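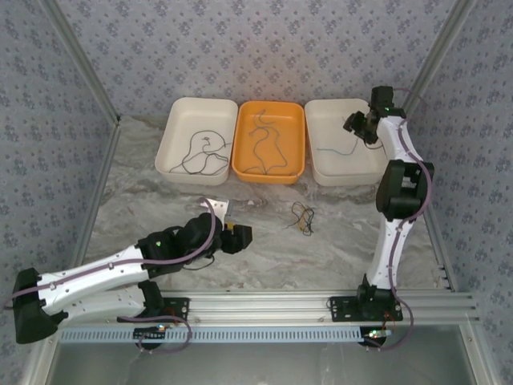 Cables laid out in three trays, one orange and two off-white, on a marble-patterned tabletop.

Mokmont to Open Cord and Cable Drop-Off at Ranjbar Building

MOKMONT, December 2018 – The Mokmont Office of Materials Recovery will begin accepting household cords, cables and string at the Ranjbar Building, under an agreement with the processing firm Stondetti. The service is open to all residents of Mokmont and of the neighboring township of Sondov. There is no charge for household quantities.

The new drop-off extends the city's existing small-electronics program, which has accepted chargers and power supplies but has not taken loose cable. Under the old rules, residents who brought in a box of mixed cords were asked to take the cables home again or place them in the trash. Long, flexible items of this kind are among the leading causes of stoppages at the Sondov transfer station, where they wrap around the turning parts of the screening equipment and must be cut away by hand. The station recorded 42 such stoppages in the last reporting year.

The office stated that the change is intended to keep cable and string out of both the trash and the curbside recycling carts. Residents are reminded that neither material may be placed in a curbside cart, whether bagged or loose, and that this rule remains in effect after the drop-off opens.

Material will be separated on site into shallow trays before it is packed for transport. Separation is done by type and thickness. Power cords go to one stream, thin data and signal cables to a second, and string, twine and other material without a metal core to a third. Cords with a plug or connector still attached are accepted and do not need to be trimmed.

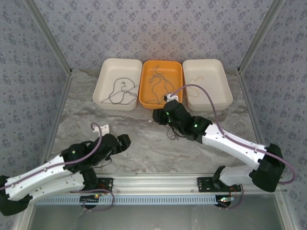 Tangled material takes longer to separate than any other kind, and the office has set its receiving procedure accordingly. Items that arrive coiled and tied may be weighed and passed directly to the correct stream. Items that arrive in a knot are placed in a tray by themselves and opened out before a decision is made on where they belong. A tangle such as the dark gray one in the left tray, with its loops lying loosely across the bottom, can be dealt with in the tray, while a single short piece like the pale tan string at right needs no further handling. Residents who are able to separate their cords at home are asked to do so, and to secure each one with a paper tie or a short piece of string. Adhesive tape should not be used. It leaves a residue on the outer jacket that interferes with processing.

Thin strands present a particular difficulty. Fine cable and ordinary string can look very much alike once they are mixed, especially in gray and brown shades, and a length of string sent through with the cable lowers the grade of the whole batch. Stondetti has asked that any strand of uncertain type be set apart until it has been checked. Residents are not expected to make this determination and should place doubtful pieces in a separate bag.

Accepted items include the following:

Power cords and extension cords, indoor and outdoor
Telephone, network and audio cables
Charging cables of any length
Loose insulated wire, if free of sharp ends
Cotton, jute and synthetic string or twine

The following items will not be accepted:

Holiday light strings with glass bulbs attached
Cable that has been burned or stripped by heat
Garden hose, rope thicker than a finger, and fishing line
Cable still connected to an appliance
Batteries, which must be taken to the hazardous materials counter

Households may bring up to 20 pounds of material per visit. Larger amounts, including reels and offcuts from building work, require a commercial permit and must be delivered directly to the Sondov transfer station. The permit application is available at the front desk of the Ranjbar Building and may be returned there or by mail.

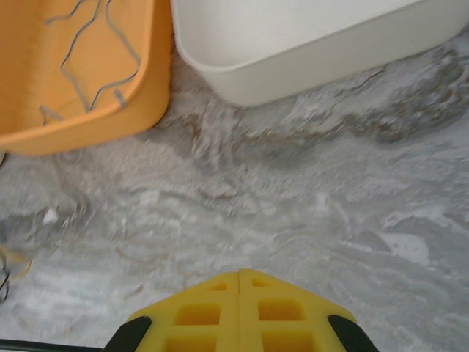

Thin wires and a black cable. Loose strands of this kind should be tied before drop-off.

Visitors should use the side entrance of the Ranjbar Building, where a receiving window has been set up in Room 11. Parking is available in the adjoining lot for the length of the visit. Bags and boxes will be returned on request. Material left outside the door when the window is closed will be treated as illegal dumping under the city code.

The office advises residents to check that a cable is no longer needed before bringing it in. Items cannot be returned once they have been accepted, and staff cannot identify the device to which a cable belongs. Working cables in good condition may instead be offered to the equipment shelf at the Sondov branch library, which lends chargers and adapters to cardholders. The library sets its own rules on what it will take.

Under the agreement, Stondetti will collect the separated material each time 200 pounds has been packed and will report the weight of each stream to the city. The copper content will be recovered at the company's plant. Jackets and connectors are to be shredded, and the city has asked for a separate account of how much of the shredded plastic is put to further use. String and twine will be baled. A buyer for the baled material has not yet been confirmed, and it will be held in dry storage in the meantime.

The office will review the service in February. Matters to be considered include the household weight limit, the hours of the receiving window and a request from Sondov for a second drop-off location within the township. Written comments may be submitted at the Ranjbar Building until the review opens.

Printed guides showing how to coil and tie cords of different lengths are available at the receiving window. A large-print version may be requested.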